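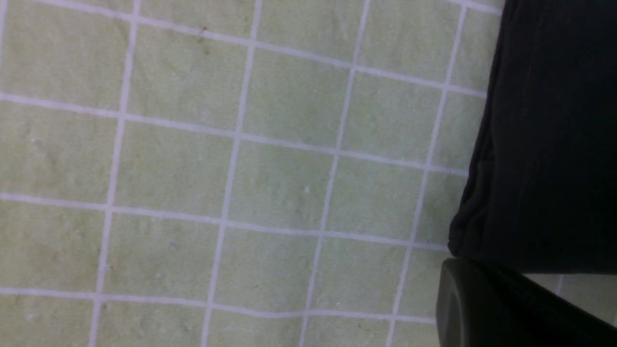
The kitchen floor, pale green tiles with light grout.

Floors of the house in Kindorside

Welcome to my small gallery. My name is Joscha Wiegand and since October I am renting the lower apartment in an old house in Kindorside. Many visitors of my page asked me about the floors, so I am putting them together in one place. I start with the kitchen floor, because it is my favorite and also the one that gives me the most work.

The tiles are a soft mint green, a little yellowish, with a matte surface. In the shop in Josulstead I was told that such a green was sold under the name Mandov, but they do not have it anymore and I could not find the same color in the catalog of Kohlhase. The nearest one was more blue. So if a tile breaks, I will have to live with another green — or with a white one.

Who looks carefully will find a small brownish stain with some reddish-brown specks. I tried on it warm water with dish soap, then baking soda, and now I leave it in peace. The gray smudges are a different matter, they come back every week, whatever I do.

I like that the grout lines are not perfectly straight. One of them makes a slight bow between the tiles. My father was a tiler and he would not be happy with it, but for me it looks like the work of a hand.

For the grout I use a soft brush and a bucket with a little soap, never vinegar. The lines are still a light gray-white and I want to keep them so. It takes me one evening for the whole kitchen, with a radio and a pillow under the knees.

I paid 455 for the new floor in the hallway, and the kitchen floor cost me nothing, it was simply there when I moved in. The hallway has boards, and I will add them to the gallery when the second coat of oil is dry. After this comes the bathroom, with 3 kinds of tile in one room.

If you know the Mandov green and have some tiles left in your basement, please write to me. I would take also a single one.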